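How to Oil a Plank Tabletop Without Gluing Your Elbows to It

Posted December 24, 2021

Oiling a tabletop is easy. Wiping the oil back off is the part people skip, and then they own a table that grips the mail until February.

What you need: a can of Bondden hardwax oil, two old T-shirts, sandpaper, a vacuum with a brush head, and a room where the dog isn't.

Step 1. Vacuum the grooves. Whatever you leave down there will be lightly varnished and kept forever. I have a sesame seed from 2 tables ago.

Step 2. Sand with the grain, by hand. The Mavenano sander I bought for this left swirls I can still find by lamplight. Stop when your palm slides without catching, then vacuum again.

Step 3. Put on less oil than seems polite. Pour a puddle the size of a coin, spread it along the boards, and keep going until the wood stops drinking.
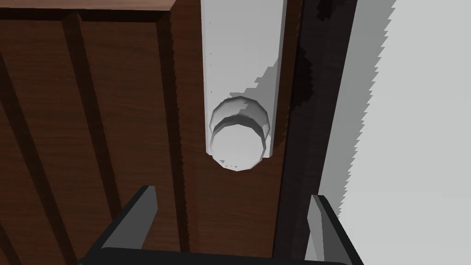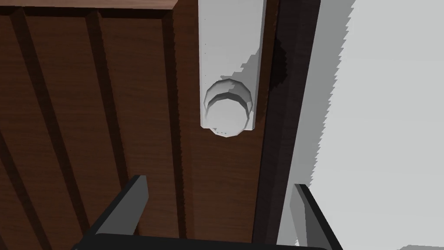

Step 4. Wait as long as the can says, then wipe everything off with the clean shirt. Run a folded edge of it down each groove, where oil likes to pool and turn to jam.

Step 5. Lay the rags flat outside to dry. Oily rags in a heap can catch fire on their own – the only exciting thing in this tutorial, so please miss it.

Step 6. Leave it overnight and do a second thin coat. A third is for people with guests coming. Keep hot pans off it for a week.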